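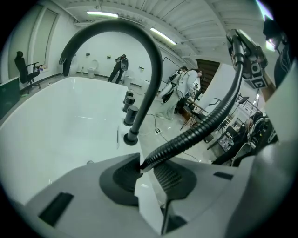

The Alholm showroom lends its bathroom displays to visitors who wish to compare baths, taps and surrounds before placing an order. Displays may be viewed during opening hours without an appointment, and staff will answer questions on fitting, care and delivery. The glossy white bath with the tall matte black gooseneck spout on its rim is the display most often asked about, and many of the questions below concern it or baths of the same type. Customers who have already ordered should have their order number to hand when contacting us.

May I sit or lie in a display bath?
Yes. Please remove your shoes and empty your pockets first, as keys and belt buckles can mark the surface. Children must be accompanied by an adult.

Are the display taps connected to water?
No. Display baths are not plumbed in. A working tap wall is kept by the service desk, where flow and noise can be compared.

Can the spout and controls be placed elsewhere on the rim?
In most cases, yes. Baths in the Vuvetton range are supplied undrilled unless the order states otherwise. The position of every hole must be confirmed in writing before drilling. A bath that has been drilled to a customer's instructions cannot be returned.

How much space is needed behind a rim-mounted tap?
Allow at least 68 mm between the centre of the tap hole and the finished wall. Access to the pipework from below or from the side must remain possible after the bath has been panelled in.

How should a glossy white bath be cleaned?
Use warm water, a soft cloth and a mild washing-up liquid. Rinse well and wipe dry. Scouring powder, wire wool and undiluted bleach must not be used. Limescale may be treated with a weak vinegar solution, left for a few minutes only and rinsed off fully.

And matte black fittings?
Wipe with a damp cloth and dry after each use. Vinegar and limescale removers should be kept away from black finishes, including any splashes left over from cleaning the bath. Polish will leave shiny patches that cannot be removed.

Can I order the tap in a different finish?
The Eketti tap range is available in black, chrome and brushed steel. Spare handles are ordered separately. Please quote the finish when ordering spares.

How long does delivery take?
Stock items are delivered within 13 working days. Drilled baths may take up to 50 working days. Deliveries are made by Van Wyk to the ground floor only, and the doorway must be at least 90 cm wide unless other arrangements have been agreed.

What should I do if the bath arrives damaged?
Note the damage on the delivery slip and do not begin fitting. Send photographs of the bath and its packaging to the service desk.

Whom should I contact?
Questions about orders and deliveries: Margit Haugen, service desk.
Questions about drilling, fitting and spare parts: Tyra Bakke, technical support.
The service desk closes at 4 pm throughout November.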